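Buy the Second Backpack Later

Every August my neighbors throw out school bags. They go on the curb with the broken lawn chairs, most of them with nothing wrong that I can find beyond a stuck zipper or a marker stain. By the first week of school the same houses have new ones by the door.

I think children's backpacks should last three years, and that parents should stop buying them as if they were calendars. A bag that carries two folders, a lunch and a sweater isn't under much strain.
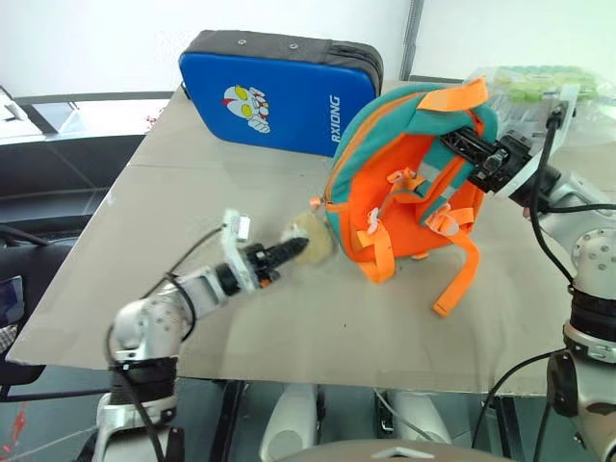 Joanne Hulme
Columnist, Home and School

I sewed and repaired bags for a living for 12 years before I started writing, first at a shop in Ashworth and then on my own. In that time I learned to turn a backpack over before I looked at the front. The front is where the money goes. A superhero face or a bright panel sells the bag to a six-year-old in the store. The back and the straps decide whether it will still be in use when the child is eight.

The places that fail are easy to name. The top of the shoulder strap goes first, where it is sewn into the back panel. Next is the haul loop, because children drag bags by it and adults hang them from it. After that come the adjusters, which slip when the webbing is thin and smooth. The main fabric almost never goes. I have seen very few school backpacks with a hole worn in the body, and most of those had been pulled along a sidewalk.

Mirsad Ivanov, who still runs the shop in Ashworth, kept a list for me last May. He took in 78 children's bags that month and wrote down what was wrong with each one. In more than half of them the trouble was a single seam at a single strap. He charges 12 dollars for that repair. Several parents told him they hadn't known a backpack could be repaired, and had only come in to have pants hemmed.

I don't blame them. The stores don't talk about it. Flullora and Zetilari both put out a new line of school bags each summer, and neither one sells a spare strap or a buckle. If you ask at the counter, you're shown this year's bag. A company that can put a new picture on the front every year could also put a packet of two adjusters in the pocket, and it would cost very little.

The other side of the argument deserves a fair hearing. Children grow, and a bag sized for a kindergartner looks silly on a fourth grader. They also care about what they carry, more than adults like to admit. My own son refused a perfectly good dinosaur backpack at seven because dinosaurs were finished. I made him use it until winter break and neither of us enjoyed it. I wouldn't do that again.

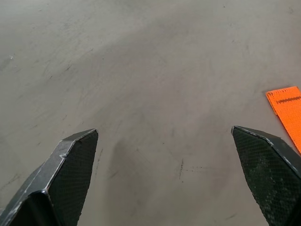 What I would do is buy the plain one to begin with. Two solid colors will outlast any cartoon. A child who wants a character can have it on something cheap that moves from bag to bag, like a key ring or an iron-on patch, and when the character is finished the backpack is still fine.

Then look after it a little. Once a month, empty it completely. Shake it out over the trash, because crumbs and pencil shavings get into zipper teeth and most "broken" zippers I was handed were only dirty. Lay the bag on its front and pull on each strap where it meets the panel. If you see thread, have it sewn that week, while it is a five-minute job. Trim loose webbing ends and melt them with a lighter so they don't fray. Wipe the inside with dish soap and leave it open overnight. Please keep it out of the dryer. The coating peels and there's no fixing that.

Schools could help too. Our elementary has 300 students, and the lost and found held 116 items at the end of last year, a good number of them bags without a name. A laundry marker on the inside label would have sent most of them home. Clullarano, the next district over, holds a bag swap before summer break, and families there take home a larger size for free and leave the small one for someone else. I have asked for the same thing here twice and will ask again in the spring.

Meanwhile, if there's an old backpack in your hall closet, get it out and check the straps before you shop for another.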